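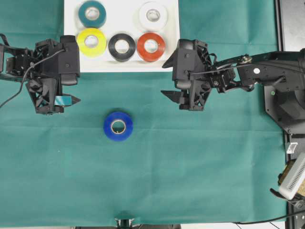 The two-arm Ukdale bench kit during a sorting exercise with rolls of electrical tape.

Kaveretti opens orders for Ukdale, a two-arm robot kit for training rooms and small workshops

14 shares | 2 comments

MENDOZA, January – Kaveretti has opened orders for Ukdale, a bench kit with two robot arms which a teacher or a technician can set up on a normal work table. The first kits will leave the Plositz assembly shop this month.

Ukdale is made for places that want to teach handling work but do not have room for an industrial cell. The arms stand at opposite sides of the table and each one ends in a parallel-jaw gripper. Many of the structural parts are printed, and the drawings for them are delivered with the kit, so a school with its own printer can make a broken part again the same day.

"Our customers asked us many times for a machine they can open and repair," said Eirini Katsaros, product manager at Kaveretti. "With Ukdale they receive all the screws, all the files and also our phone number."

The kit comes with 12 prepared exercises. In the tape exercise, rolls of different colors must be placed on a white board in two rows. The rolls lie flat, and the student must decide which arm goes to which roll and how to keep the two arms from meeting in the middle. Later exercises use cables, small boxes and folded cloth.

Before the sale, Kaveretti gave the kit to a group of vocational teachers for one school term. They sent back 193 remarks, and 108 of these led to a change in the hardware or in the manual. The most frequent request was for a shorter start procedure. The manual now has 79 pages and the start procedure fits on one of them.

"In the first version my students lost a lot of time with the calibration," said Fares Saliba, who teaches automation and took part in the trial. "Now they begin to work in the same lesson. I would still like a longer cable for the left arm, and I have told this to the company."

According to Markos Pappas, head of assembly in Plositz, a longer cable set will be offered as an option. Spare finger pads, servos and brackets can be ordered one by one.

Schools and workshops can see Ukdale at the Kaveretti showroom in Mendoza every Thursday from 10 a.m. Visitors are asked to register with Fotini Tsakiris at the customer desk. Prices are given on request and depend on the number of kits.

Press contact: Glykeria Triantafyllou, Kaveretti

© Kaveretti. All rights reserved. | Contact | Back to top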